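Progress report to Hermine Zwahlen, Petent Fund
Project: Kneath (household tidying by demonstration)
Saturday, December 9, 2023

Dear Hermine,

You asked for something shorter than the April report, and with fewer graphs. I have removed all the graphs.

Where we are. The Kneath set now holds 461 accepted demonstrations of one person putting household odds and ends into a box, using a hand-held gripper in each hand. The plan you signed said we would have more by now. The plan was written by me, in a cheerful mood, before I had tried picking up a soft toy by its ear for an afternoon.

What slowed us down was mostly softness. Hard objects go well. Anything plush gives way, rolls over or goes into the box and comes straight out again attached to the finger. Sessions at the Drostlow flat run to 40 attempts, and on a bad day we throw away up to 12 of them, usually for a dropped object or a hand that wandered off to scratch a nose. We keep the dropped ones in a separate folder. Geris, who are training the model, have asked for them, and I am pleased that somebody wants them.

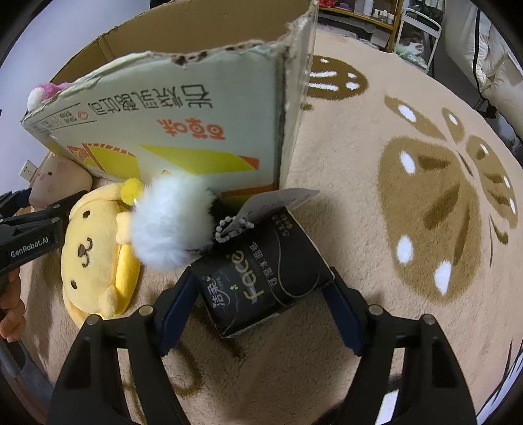

The other delay was the instructions. Our first version told people to "tidy naturally", and they did, at a speed the model could make nothing of. The second version told them to go slowly, and we got something like underwater ballet. Version three says to pause briefly before closing the fingers and again before letting go. It is dull to follow and the recordings are much better — Geris noticed the change before we had told them about it.

We also now move everything between attempts, box included. In the early recordings the box never shifted, and the model learned, quite reasonably, that tidying means carrying things to one particular bit of floor. Those recordings are still in the set but marked, and Geris give them less weight.

Money. We are within budget, apart from replacement finger pads, where I guessed low. I would like to move the unspent travel line across to cover them. No one has travelled anywhere except Drostlow, and that is on the bus.

Next. We have 33 sessions booked, all with mixed soft and hard objects, and a second flat if the landlord there ever answers his telephone. Geris will run their next training round once half of those sessions are in. I will send you the results whichever way they go, with one graph at most.

Could you let me know about the finger pads before the office closes for the holidays?

With best wishes from all of us on Kneath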